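Search this site Search Go

We use cookies to remember your preferences. Accept Manage

Small Wooden Cabinets: A Gallery

May 20, 2024

I have a soft spot for a plain wooden cabinet with one drawer in it, and I suppose that's been obvious to anyone who has been reading these pages for a while. Big furniture is lovely if you have the rooms for it and somebody to help you carry it up the stairs, but a small cabinet is a friendly sort of object. It goes next to a chair, or under a window, or at the end of a hallway where the mail piles up, and within a week you can't remember what you did with your keys before it came to live there. Mine started out by the bed, moved to the hall in December when we needed a spot for gloves and scarves, and has been there ever since (the bedside lamp now sits on a stool and looks a bit sorry for itself).

What I like best is pale wood. Oak if you can get it, pine if you can't, and something light and honest-looking in either case. A dark cabinet in a small room tends to sit there like a big dog, and you end up walking around it even when it isn't in the way. A pale one catches whatever light comes in and gives some of it back. You also get to enjoy the grain, and I could talk about grain all afternoon, so I will try to keep it short. When you are shopping, look at the top first. It's the part you will see every day with your coffee in your hand, and a top with some movement in it will please you for years. Then go around the sides, crouch down if your knees allow it, and look at the edges, where two boards meet and you find out how much care went in.

The handle comes next. I spent far too long last year choosing between a wooden knob and a black metal bar for my own cabinet, and I put the knob on first, which was a mistake. My hands are usually full, and a knob wants a proper grip. A bar you can hook with two fingers – or one, if you're carrying laundry and feeling brave. The one I settled on in the end was a plain black pull from a little Sarantis set, and I paid for it twice over in drill bits, but I'm very happy with how it looks against the wood. Black on pale wood is such an easy match. It goes with anything, and it doesn't ask you to polish it.

A cutout is the other way to go, of course. Somebody at the maker's end takes a neat rounded bite from the wood, you put your fingers in, and off you go. I used to think you had to choose, one or the other, handle or cutout, and then I started seeing both on the same piece and wondered why I had been so strict about it.

As for drawers, I am a convert to metal slides. My grandmother's dresser had wood running on wood, and every summer it stuck so badly that we kept the swimsuits somewhere else! We rubbed candle wax on it and it helped for 2 days. A metal slide may not be as romantic, but it lets you pull a drawer well out and get at the very back, where the batteries and the birthday candles always end up.

Right, that's plenty from me. On to the pictures, which you can look through at your own pace.
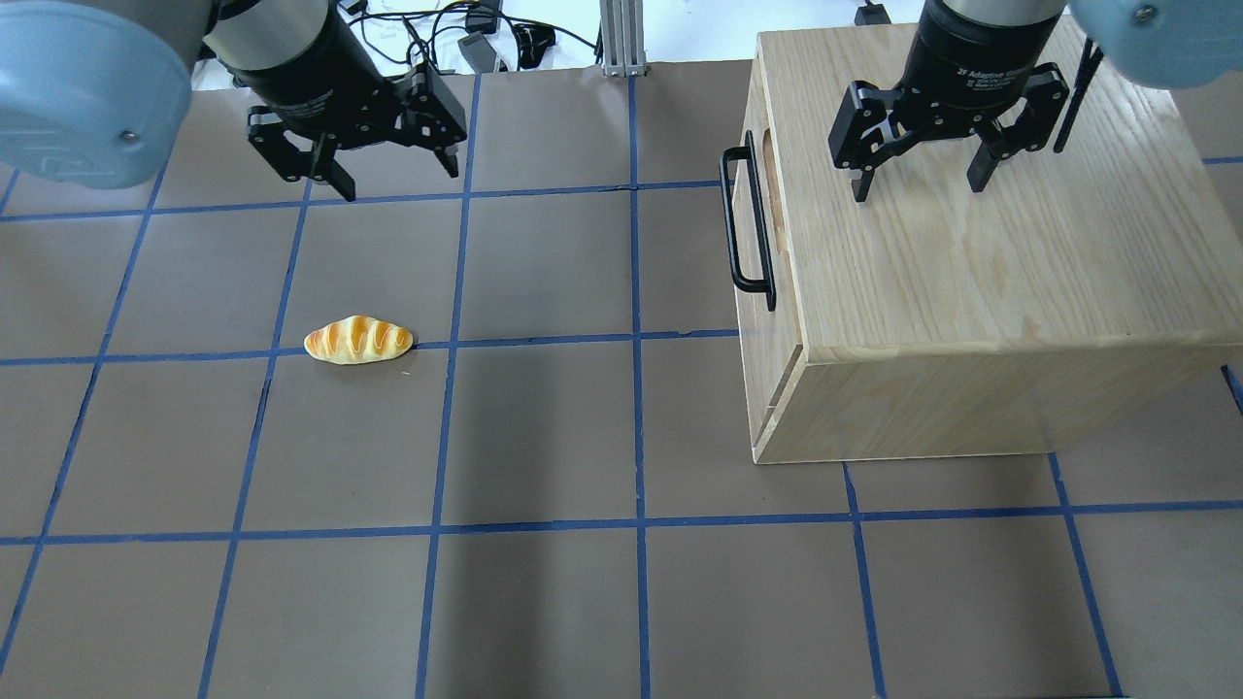
Light grain running across a flat top, a long black pull on the side, and an oval cutout tucked in behind it where the wood has a warmer, darker tone. 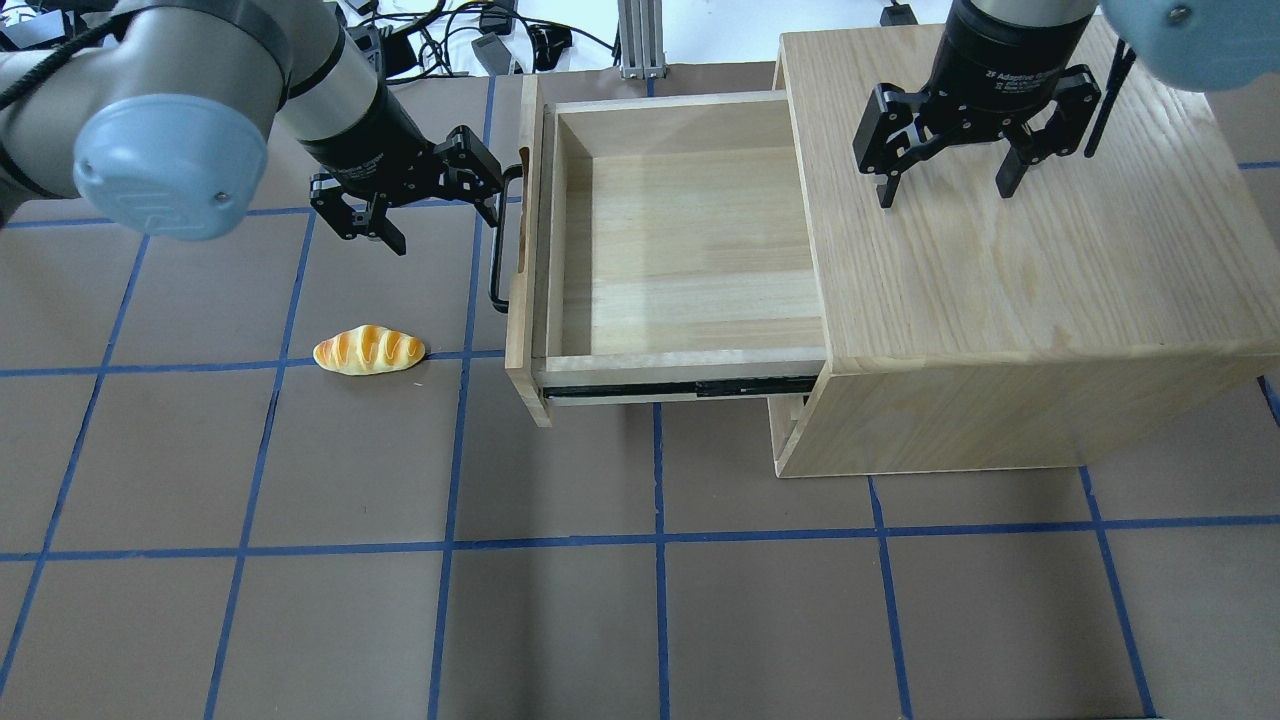 An open drawer is a nice thing to look into when it's empty. The floor of it is smooth and blond, and you can see the black slide rail underneath.

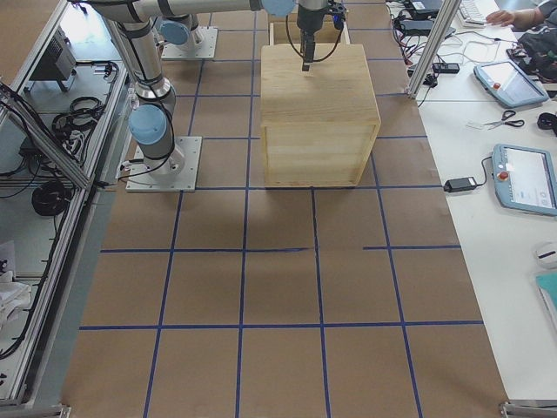

Pale wood on brown paper with a grid of blue tape, and a second wooden box just behind the first. The grain in the next one is my favorite, with those long wavy stripes over the top.
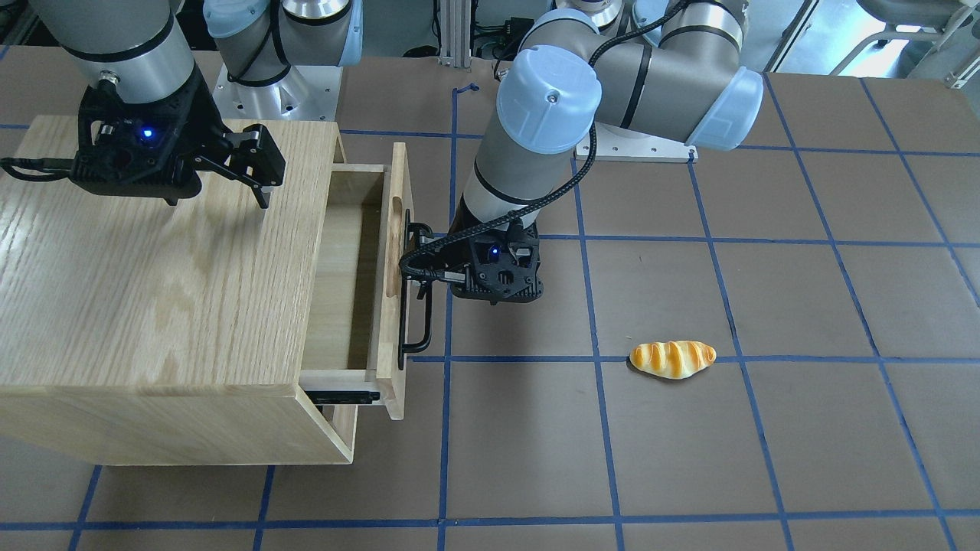
How do I stop a small cabinet from tipping forward when I pull the drawer all the way out?

Keep the weight low and toward the back, and fix the cabinet to the wall if it is light or if there are children in the house. Use a bracket or strap that suits both the cabinet and your kind of wall, and screw it into something solid. Don't load the drawer with heavy things such as tools or stacks of magazines, and don't lean on it when it's open. If the cabinet wobbles before you have even touched the drawer, check the floor first and slip a thin felt pad under the low corner.

A few more thoughts while I'm here

I had a lovely note from a reader who has been fitting out a small apartment and wanted to know whether it's better to oil or varnish a pale cabinet. I'm an oil person. It goes on with a rag, it's forgiving, and if you get a ring on the top you can usually sand that one patch and go over it again. It does warm up the color, though, so try it on the underside before you commit. If you want the wood to stay as pale as it was on the day you brought it home, a clear water-based varnish is the safer bet, and you'll thank yourself if the cabinet is going anywhere near a sink. Whichever you choose, lay oily rags out flat outdoors to dry and never leave them bunched up in a bin, as they can heat up and catch fire by themselves.

Another reader asked about lining the drawer. I go back and forth on this. Paper looks charming for a month and then curls at the corners. Thin cork is better, and it keeps small things from sliding to the back every time you open up in a hurry. I cut mine a hair smaller than the drawer floor and didn't glue it, so I can lift it out and shake the crumbs off. (Why are there crumbs in a drawer full of gloves? I have stopped asking.)

If you are painting or oiling at home, do cover the floor first, and cover more of it than you think you need. I bought a 73-foot roll of brown paper when we did the hall and I am still using it up, on everything from stain tests to wrapping presents. Tape it down well at the seams, or it will follow you into the kitchen on the bottom of your shoe.

The next gallery will be bookshelves, and I already have a pile of notes about the sagging ones. I've also promised to write up the Tellstead bench that I've been restoring very slowly in the garage, as soon as it has all four legs on at the same time.

13 comments 73 shares

Sign up for our newsletter and get new galleries by email. Enter your email address Subscribe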